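**Ticket 1549: listing photos out of order and wrong bath count after feed import**

Opened: Dec 9, 2019
Product: Warkitlow listing manager, office install
Reported by: Andton office
Status: closed, one follow-up open

**Problem as reported**

Rental and sale listings entered in Warkitlow show correctly on our own site. After the overnight feed goes out to the Nedstead portal, two things are wrong on some of them:

- The cover photo is not the one the agent picked. Usually it is a bathroom or a utility room.
- A home with two full baths and one half bath shows as three full baths.

The office has 179 active listings. 36 of them have the bath problem. The photo problem is harder to pin down and seems to come and go.

One seller has already complained. Her house on Wan Street went out with the water heater as the cover photo for a whole weekend.

**Checked first**

Cleared the browser cache and looked at the portal from a different computer. Same result, so it is not a display problem on one machine.

Opened the Wan Street listing in Warkitlow. Cover photo is set to the front of the house, baths are 2 full and 1 half. The data is right at our end.

Forced a manual feed. Portal updated in 20 minutes. Cover photo still wrong.

**Bath count**

Pulled the feed file and looked at the Wan Street record. There is one bath field, and it has 3 in it. Warkitlow adds full and half together if the "combined baths" box is checked under Feed Settings. It was checked. It looks like it has been that way since the portal was first set up in March, when Nedstead only took one number. They now take two.

Unchecked the box, mapped full baths to full and half baths to half, saved, ran the feed again. Wan Street now shows 2 full, 1 half. Went through the rest of the 36 on the portal. All correct except one condo, where the agent had typed 3 full baths by hand. Fixed that in the listing itself.

**Photo order**

This took longer. The feed sends photos in order of file name and ignores the order on the Photos tab. Agents who upload straight from a phone get names in the order they took the pictures, and if they walked the house starting at the back, the back of the house comes first.

Tried dragging the photos around and saving. No change in the feed file.
Tried deleting the cover photo and adding it back. No change.
Tried renaming the file to start with 01 before uploading. It worked - the front of the house went to the first spot.

Renaming by hand is not something we can ask every agent to do. Support at Warkitlow pointed us to "Write sort order to export" under Advanced, which is off by default. Turned it on and ran the feed. The order on the portal now matches the Photos tab for Wan Street and for the other listings I opened.

Note that the setting only applies to a listing the next time it is saved. Old listings have to be opened and saved once. No need to change anything in them.

**Captions**

Before closing, looked at captions, because they were being dropped on listings too. 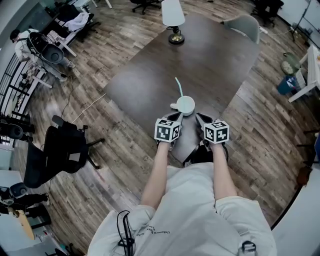
*Two hand-held grippers, white cup with a light-blue straw, dark brown table.*

On listings, captions go missing only when they are longer than the portal allows. Short ones are fine.

**Left to do**

- Open and save the remaining active listings. Office staff will do this as they get to them, new listings first.
- Ask Nedstead whether they can drop their stored copy of the old cover photos. Two listings still show the old one in search results, though the listing page is right.
- Add the two settings to the setup sheet for new offices - "combined baths" off, "write sort order" on.

**Update**

Nedstead replied that search thumbnails refresh on their own schedule. One of the two has changed. Leaving the follow-up open until the other one does. Main ticket closed.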